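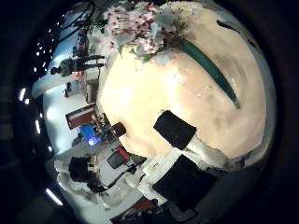 Ye-rin Seo writes that the whole point of artificial flowers is never having to look after them, and could I please stop telling people to wash theirs. I sympathise. I bought my first bunch on the same understanding, pink blossoms with darker middles and some whitish-grey ones for contrast, and I was quite a way into owning them before I wondered whether the whitish-grey ones had always been whitish-grey.

Mine had not. Dust settles on a fake petal just as it does on a skirting board, only with more folds to hide in.

The weekly bit

A soft make-up brush, a big one. Hold the stem near the head and flick outwards from the middle of the flower. Do it over the bath or out of the back door. If you do it over the sofa you have moved the dust to the sofa.

A hairdryer on its cool setting works for big arrangements. Cool, please. Chang-ho Yook used the hot setting on a Zernano spray in December and now has what he calls a modern piece.

The salt bag

Old trick, still good for fabric flowers. Put a few handfuls of table salt in a large paper bag, put the flowers in head down, hold the neck shut round the stems and shake it for a minute or 2. Tap the heads well when they come out, or you will be finding salt in the fruit bowl. Throw the salt away. Somebody always asks.

Washing

Test one petal at the back first with a damp white cloth. If any pink comes off on the cloth, stop there and go back to the brush. Cheap dye runs, and so does some expensive dye.

If the cloth stays clean, use lukewarm water and one drop of washing-up liquid. Dip the heads, swish, lift out. Don't rub. The petals are often only pushed on to the stem and will come off in the bowl like wet confetti, in which case a dot of clear glue puts them back once everything is dry. Hang the stems upside down on the airer overnight. Long narrow leaves dry with a kink in them if they're resting against anything, so give those a bit of space.

Anything with paper in it stays out of the water altogether.

Leaves

Plastic leaves can be wiped one at a time, from the stem to the tip, which is as thrilling as it sounds. Put the radio on. Leave off the shine spray -- it makes leaves look greasy and the next lot of dust sticks twice as hard.

Putting them away

Crumpled tissue between the heads, a box with a lid, nothing heavy on top. I speak as someone who once put the iron on top. Squashed petals mostly come back with a little steam from a kettle, held well away, and a bit of coaxing with your fingers after they have cooled.

Gun-woo Woo asks about scented sprays for artificial flowers. They exist. I tried the Moltby one and the room smelled of a taxi until bedtime, so I'd open a window instead.

Next time, lampshades, which Ye-rin will be sorry to hear also need cleaning.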